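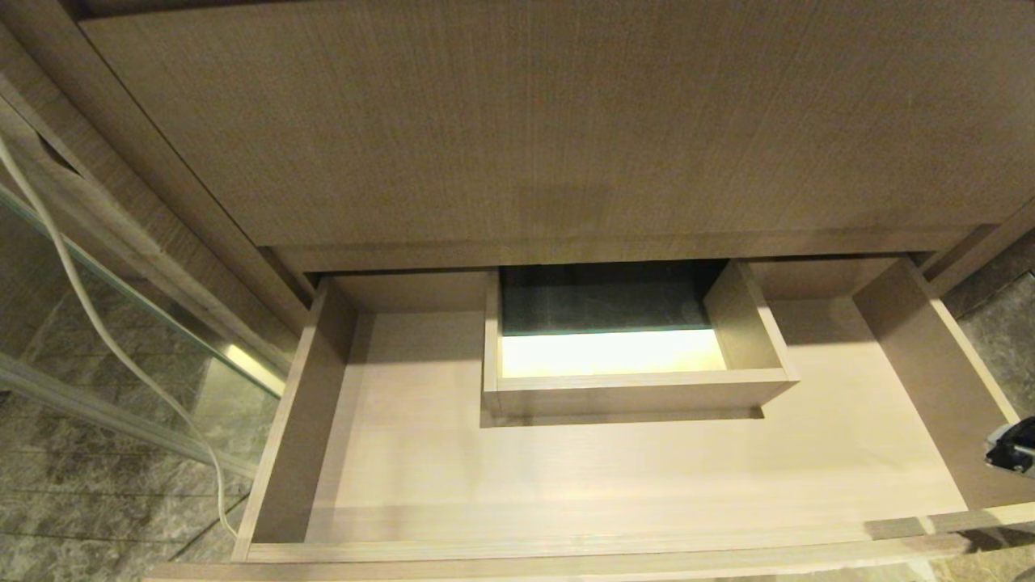
Why do drawers get messy? (and how to fix one before dinner)

By Loubna Younis, for the Givow kids' page

Quick question. Where is your hairbrush right now? If you had to think, you need this page.

Drawers are sneaky. A closed drawer looks tidy from the outside, always. So people push stuff in, shut it, forget it. Old socks. Half a comb. A sticker from a birthday in December. It all piles up in the dark.

So what is a drawer, really? A box that slides. It has a bottom, sides and a front, and there's a space in the cabinet waiting for it. Older wooden drawers just rub along on wood, wich is why your grandma's squeaks. Newer ones mostly run on metal or plastic tracks. Smooth and quick. Watch your fingers!

Some drawers have a little box inside the big one. Good for small things that like to run away. Hair ties, coins, a key. Put a marble in a big empty drawer and pull it open fast. Off it rolls. Put it in a small box and it can't get far. Same idea as an egg carton.

Start with everything out. Yes, everything. Then wipe the bottom with a dry cloth. Fluff and crumbs love corners. Now put back only what you use. Ratih Hidayat, age nine, wrote to us that she found 14 hair clips in hers and only likes 2 of them. Lucky cousins got the rest.

Wood doesn't like water, by the way. Water soaks in, the wood swells up, the drawer sticks. So wet stuff never goes in there. Wet stuff belongs in the bathroom, and that's our next stop.
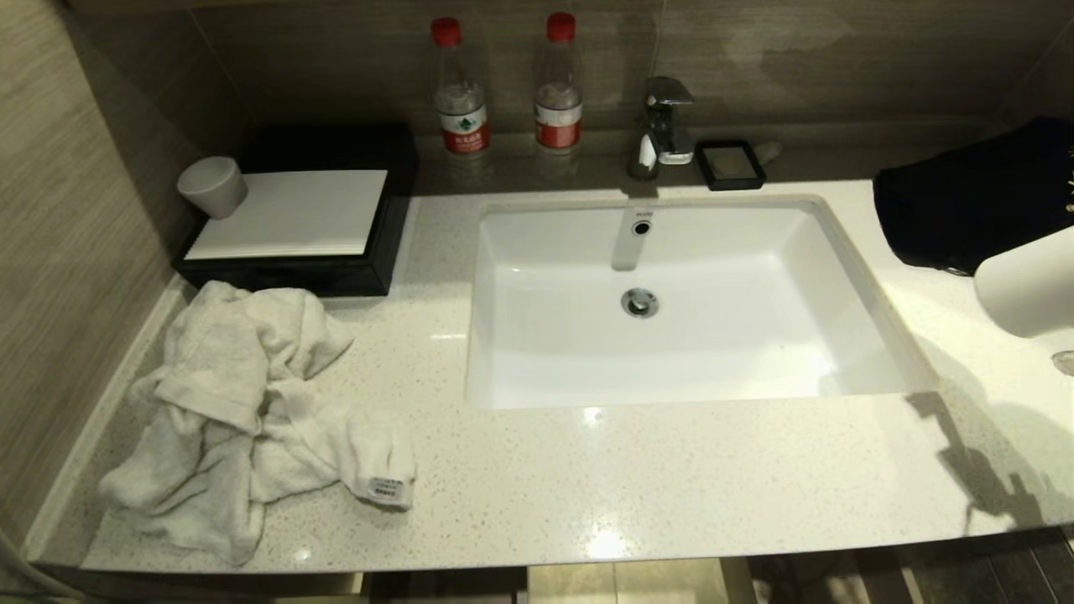
A bathroom counter is made for splashes. Lots of them are quartz, which is a very hard, sparkly mineral. Factories crush it up, mix it with a kind of strong glue and press it into slabs. Speckles and all. Water mostly sits on top and you just wipe it off. Easy.

Then there's the sink. Look near the top of a sink for a small hole. That's the overflow! If somebody forgets the tap, water goes down the hole before it reaches the floor. It can be too slow for a tap on full blast though, so turn it off anyway.

What lives on a counter? Things you use every day. Soap in a dish. A cup. Drinking water if you keep a bottle there, cap on tight. Paper goes well back from the sink because soggy paper is no use to anyone.

And towels. A towel in a heap dries slowly, since the air can't get to the folds in the middle. Shake it, hang it flat, done. Check the little label too, it tells the grown ups how hot to wash it.

Your turn. Pick one drawer. Set a timer for 21 minutes. Empty, wipe, sort, shut. Then do teh counter if there's time left over.

Found something weird at the back? Tell us. Nour Moussa reads all the letters and picks a few for next month's page.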